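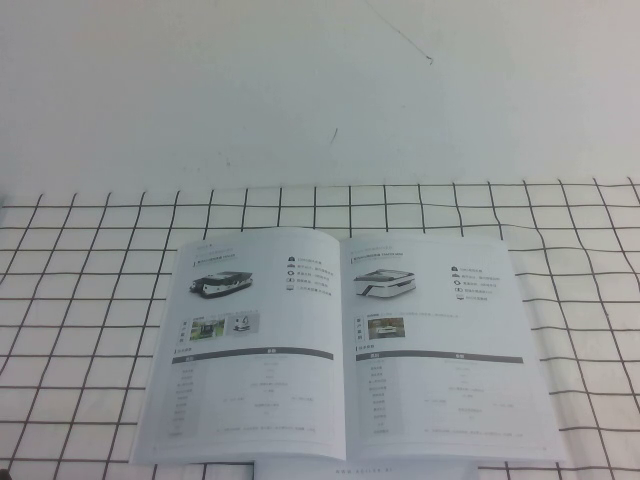
We swap, lend and mail old product brochures, and the same things come up in nearly every letter we get. If yours isn't covered below, write to Darius Cârstea and he'll be delighted to talk paper with you!

## What do you collect?

Printed product literature of any sort, as long as it was made to be handed over at a counter or a trade show. We have Bisivetti coffee grinders, Sârbu garden tools, a whole run of Nadex office chairs – and lately a lot of robot brochures, which are a joy to leaf through. The shelf list stands at 125 titles as of Mar 1, 2018.

## Do you take brochures in languages you can't read?

Yes, please! Layout travels very well. You can open a robot brochure in Chinese, find a photo of the machine with a column of little icons beside it, and know right away that you're looking at the features. Add a note in your own language if you can translate the title, and we'll copy it onto the index card.

## How should I lay a booklet out to look through it?

Flat, on a clean cloth, with both pages supported. A cloth printed with a grid is our favorite, as you can see at a glance whether you've set the booklet down straight. Let the outer edges curl if they want to. Pressing a fold flat with your thumb is how a spine starts to split.

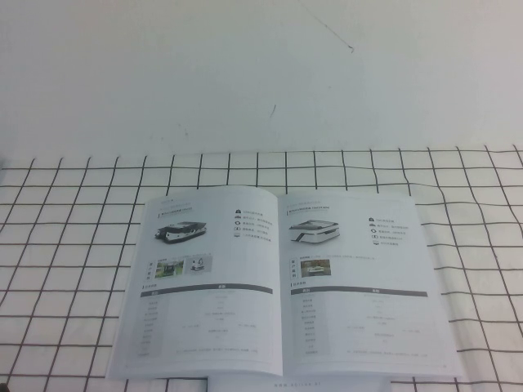 *An open spread with a robot vehicle and its feature list on the left page.*

## My pages won't lie flat. Can I fix that?

Usually, with patience. Close the booklet, put it between 2 sheets of plain blotting paper and leave a heavy atlas on top for four days. Don't iron it, please. Darius did that once to an Ondeo kettle leaflet and we still have the shiny brown corner to show for it.

## What do you write on the index card?

The maker, the product, the language and the type of product. Photo captions are wonderful for that last one. A small line of print under a picture can tell you that you've got a tracked transport robot, and then there's no guessing from the shape of the thing. If the booklet has a table of parameters, we note that too, as readers often ask for dimensions.
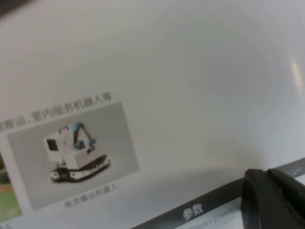
## Glossy or matte – does it matter?

For storage, a little. Glossy pages can stick together in a warm room, so slip a sheet of tissue between them. Matte covers pick up every fingerprint, and clean dry hands are plenty for those. We don't use gloves, they make it too easy to tear a corner.

## Can I borrow something?

Of course! Two titles at a time, for a month. Anything sent out in October can stay with you until the new year because our shelves get repainted then and we're happy to have the space.

## How do I mail one?

Unfolded, between two pieces of stiff card, in an envelope bigger than the booklet. Tape the cards to each other and keep the tape well away from the paper. Put your name and return address inside as well as outside.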